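SE BUSCAN PARTICIPANTES - pinzas de mano, tareas de pizarra
Proyecto Lurkwood / Plukstead
Plazas: 5
Inicio: agosto, turno de mañana y turno de tarde

Reabrimos la convocatoria. Los que se apuntaron a la primera ronda ya saben que se paró a la mitad, va el resumen para los nuevos porque afecta al trabajo.

Qué pasó. En la primera ronda la pinza izquierda perdía el seguimiento a ratos y el registro seguía como si nada. Ni pitido ni aviso en pantalla. De 3002 tomas grabadas hubo que tirar todas las que tenían saltos de posición, y unas cuantas llegaron al brazo de pruebas (el Saber) antes de que alguien lo viera. El brazo hizo un movimiento brusco hacia la mesa, saltó la parada de emergencia. Sin heridos. Un soporte roto y mucho papeleo. Baoshan Gu revisó los registros y encontró dos fallos juntos: el soporte del marcador con holgura y un cable que hacía mal contacto al girar la muñeca.

Ahora se repite todo desde cero, con revisión antes de cada tanda. Por eso hace falta gente con paciencia, más que gente rápida.

Qué se hace:
Sujetar una pinza en cada mano y repetir tareas cortas en la pizarra y alrededor. Coger, soltar, colocar, volver al inicio. Tandas de 18 tomas y descanso. Se trabaja de pie casi todo el rato.
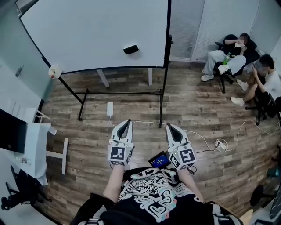
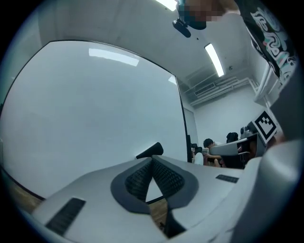
Antes de cada tanda, obligatorio:
- mover cada marcador con el dedo. Si baila, no se graba
- girar las dos muñecas hasta el tope mirando la señal
- cables por detras del cuerpo, nunca entre los pies
- abrir y cerrar las dos pinzas, apuntar cualquier roce o ruido
- hoja firmada

Si algo falla en mitad de una toma: parar, decirlo en voz alta, apuntar el número. No se termina la toma "por si vale". En la primera ronda se terminaron muchas por si valían y así nos fue. Parar no descuenta nada del pago, esto lo preguntan siempre.

Pedimos:
Mayor de edad. Las dos manos sin lesión reciente (muñeca, codo, hombro). Zapato cerrado, nada de sandalias aunque sea agosto. Español o inglés suficiente para entender instrucciones habladas. Zurdos bienvenidos, nos faltan. No hace falta saber de robots ni de programación.

Se valora:
Haber trabajado en control de calidad, laboratorio, almacén, cualquier sitio con hojas de revisión. También si has participado en otra ronda con nosotros, pero dilo en el correo porque hay que hacer otra vez la formación, la de antes ya no vale.

No pueden apuntarse personas con marcapasos u otro implante electrónico sin hablarlo antes con Anqi Deng. Tampoco quien tenga que salir a mitad de turno, las tandas a medias no las podemos usar.

Pago:
100 euros por turno completo. La formación se paga igual que un turno. Transferencia al final del mes, hace falta cuenta a tu nombre.

Imagen y datos: se graba vídeo de las manos y de la sala, puede salir tu cara y la difuminamos. Se firma consentimiento el primer día, se puede retirar despues por escrito.

Dónde: edificio Sonier, segunda planta, preguntar por Lurkwood en la entrada. Hay fuente de agua y microondas. Aparcamiento no.

Para apuntarse: correo a Anqi Deng, asunto LURKWOOD PARTICIPANTE, con nombre, teléfono, turno preferido (mañana 9:00, tarde 15:30) y mano dominante. No mandéis currículum largo, con cuatro líneas basta. Respondemos por orden de llegada; en cuanto se cubran las plazas pasamos a lista de reserva, y de la reserva solemos tirar bastante asi que merece la pena escribir igual.

Quien quiera leer el informe de la avería antes de decidir, que lo pida en el mismo correo y se lo mandamos.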